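Sorting Out the Basement Bins, Once and For All (Until Next Year)

If you've been reading this page for a while you know my basement. It's long, it's low, it has one good outlet, and when we moved to Flumville it swallowed everything we didn't feel like unpacking. I finally gave it two weekends in December and I learned enough along the way that I wanted to write it all up before I forget which parts worked.

First thing: pull everything away from the walls. I know, it's a pain. But basement walls sweat, and cardboard drinks it right up. I had a stack of boxes against the north wall that looked perfectly fine from the front, and the backs were soft as bread. Leave a hand's width of space behind whatever you put there. And get it off the floor while you're at it – a couple of scrap two-by-fours laid flat will do, you don't need to buy those fancy plastic risers.

Cardboard itself I've given up on, except for things that are leaving the house within the month. Silverfish love the glue. Mice love the rest of it. If you must keep a cardboard box (my husband has a stereo in its original packaging and I have lost that argument) put the whole box inside a big contractor bag, fold the top over loosely and set it up high.

Now, lids. I used to buy whatever bins were on sale, and the result was 41 lids in a corner and not one that fit on the first try! This year I picked one kind and stuck with it. Mine are the Resico ones from the hardware store in Edurton, but the name on the side matters a lot less than buying them all at the same time, because the shape of the rim changes from year to year and then you're back to guessing. If you already own a mixed bunch, put a dab of nail polish on each bin and the same color on its lid. My sister-in-law laughed at me for that and then went home and did her garage.

Washing a bin that smells

Most old bins aren't dirty so much as stale. Here's my routine:

Shake it out outdoors and wipe it with a dry rag first. Wet dust turns into paste and gets into the corners.

Wash with hot water and a squirt of dish soap, using a long-handled brush so you're not hanging upside down in there.

Rinse, then wipe the inside with plain white vinegar and let it sit for fifteen minutes.

Rinse again and stand it on its side in the sun for an afternoon. Don't skip the sun, it does more than the vinegar.

If it still smells the next morning, crumple up a few sheets of newspaper, drop them in, put the lid on and leave it for a week. That took care of a bin that had held potting soil and something I think used to be an onion. Please don't mix vinegar with bleach, by the way, not even a little. Pick one and rinse well before you switch.

Labels that stay on

Masking tape falls off in a cold basement. Duct tape stays on forever and leaves a gummy rectangle when you want it gone. Painter's tape is somewhere in the middle, and what I do now is write on painter's tape with a fat marker and then cover it with one strip of clear packing tape, a little longer on each end. It comes off in one pull, too, both layers together.

Put the label on the short end and on one long side. Not on the lid! Lids wander. And write what's in there like you'd say it out loud. "Misc. seasonal" told me nothing at all. "Porch lights, the good extension cord, wreath hooks" got me to the right bin in one go.

I also keep a notebook on a nail by the stairs – an old Vasylenko feed store giveaway with a pencil on a string – and every bin has a line in it. When something goes out, I cross it off. I've tried doing this on my phone and I never once looked at it.

How heavy is too heavy

Here's my rule: if I can't lift it to my waist without making a noise, it's two bins. Books go in small ones, only half full, with sweaters or pillows on top. Canning jars get a towel between layers and never go above knee height. I put all our paint cans in one giant bin a few years back and it's the reason I own a dolly.

For stacking, heaviest on the bottom and no more than three high. Plastic bows in the middle over time, and once the bottom lid has a dip in it the whole tower leans. You can lay a piece of plywood across the bottom bins before you add the next row, and that spreads the weight nicely.
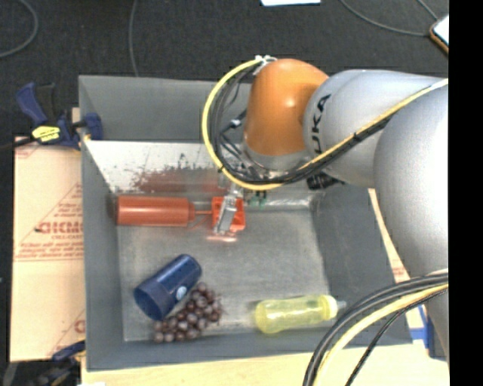 Can I keep spare blankets and winter clothes in a plastic bin all year?

As long as they're bone dry when they go in, they'll be fine. Run them through the dryer on low for ten minutes even if they feel dry already, let them cool all the way down on the bed, and then pack them. Folding them up warm traps moisture and that's where the musty smell comes from. Skip the mothballs (you'll never get it out of the wool) and tuck in a cedar block or two instead. Sand the block lightly once a year to wake the smell back up.

What I spent

The bins were the big one, and I'd been putting a little aside since summer. With the new shelving, a dehumidifier and a silly amount of packing tape, the whole project came to 534 dollars. The dehumidifier was a good chunk of that and I'd buy it again before anything else on the list. Empty the bucket every evening for the first week or so, it's kind of alarming how much water there is down there, and after that it settles down.

You could do a smaller version for hardly anything. Move things off the wall, wash what you've got, fix the labels, start the notebook. I'd do the notebook even if I did nothing else.

A couple of leftovers I couldn't fit anywhere: rub a bit of candle wax along the shelf edge where the bins slide and they'll stop squealing. Keep one empty bin at the foot of the stairs for things that need to go back up. And check the batteries in the flashlight down there, mine had leaked all over the spring and I had to scrub it out with a cotton swab and lemon juice.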